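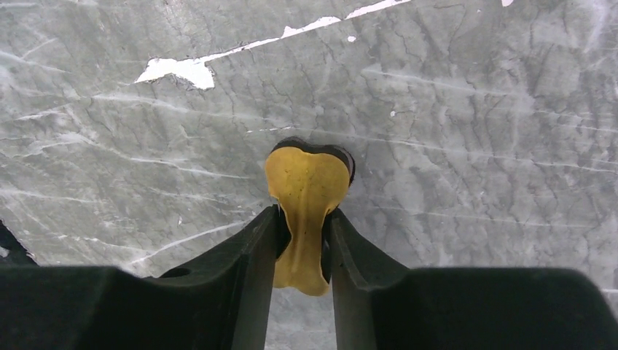 Week 5 of the module compares two parallel grippers, the Markex and the Torari, on objects of uneven width. Each student pair completes 20 grasps per gripper. Where an object has a waist, as with the yellow bone-shaped piece, the fingers should close on the narrow middle section and leave the wider ends free. Record the approach height and the closing width for every attempt. A grasp counts as held if the object stays between the fingers for 16 seconds after lifting.

Long or curved objects may also be taken by a narrow end. Expect more rotation under load – note the direction on the sheet.

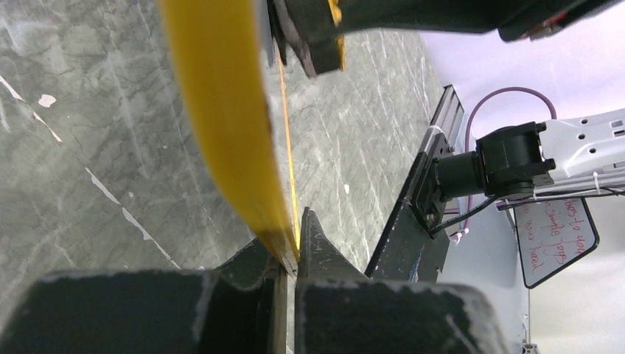 Finger wear

Inspect both fingers before starting. Scratches and chipped edges along the top rims are to be entered in the wear column, even when slight. Fingers are replaced after 300 cycles. Spare sets are kept in cabinet 31; please ask Dennis Urio for access.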